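Wiltutell Community Help
Search the help pages Go Clear

Using a drawer cabinet as a snack station?
Last updated 1 December 2023

Posted by mapledesk

Hi all! We just moved into a smaller place in Reinholz and there is no pantry, none, and the kitchen counter is all sink and stove. What we do have is a three-drawer cabinet, the plain gray office sort with a flat top, and I would love to turn it into the snack spot for the living room. Chips and sodas on top, the rest in the drawers. It would go by the window because that's the only wall left.

Has anyone done this? I'm wondering how to split up the drawers, whether chips go stale faster in a drawer, and if soda rings will ruin the top. I have $67 to spend, but I'd be thrilled to spend none of it!

Posted by Zonier_crumbs

Yes, do it!! We've had ours since March and I love it more than the couch. It used to hold printer paper and now it holds pretzels, what a promotion.

The drawers went through a few versions before we settled. Top one is for small stuff (granola bars, gum, fruit snacks, clips for the bags). Middle one is chips, standing up on their ends like files in a file drawer, so you can flip through them and see what you've got. Bottom one is cans, lying on their sides with a dish towel underneath so they don't roll and bang every time somebody pulls the handle. Cans are heavy, so please put them at the bottom! I had them up top for a week and the whole thing wanted to lean forward when the drawer was all the way out.

Staleness hasn't been any different from a cupboard. Roll the bag down, squeeze the air out first, clip it. What does matter is the window. Our first spot got full afternoon sun and the chocolate was soup. Chips don't like it either, they start to taste like old oil. If your window is sunny, keep the top for things you're eating today and put the rest away at night.

For rings, wipe the top when you see one. I bought a cork mat at Revard for the cans and it's fine, but a folded napkin did the same job.

Posted by halfbag

we just leave everything on top. works great

Posted by tidy_in_134

Love this question, I did the same thing in my studio! One thing to add: measure the drawers before you buy a big bag. My top drawer is shallow and a party-size bag gets squashed to crumbs, so the big ones live on top at the back, lying flat, and the smaller bag and whatever I'm drinking go in front where I can reach. Leave some bare space around an open can, too. I've knocked over plenty by dragging a bag past them.

Also pull the drawers right out once a month and shake them over the trash. The crumbs get behind the runners and you will not believe how many there are.
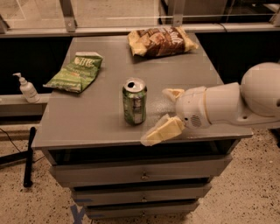
Snacks out on top of the drawers, big bag at the back

Contact us | Copyright Wiltutell Community Help | Back to top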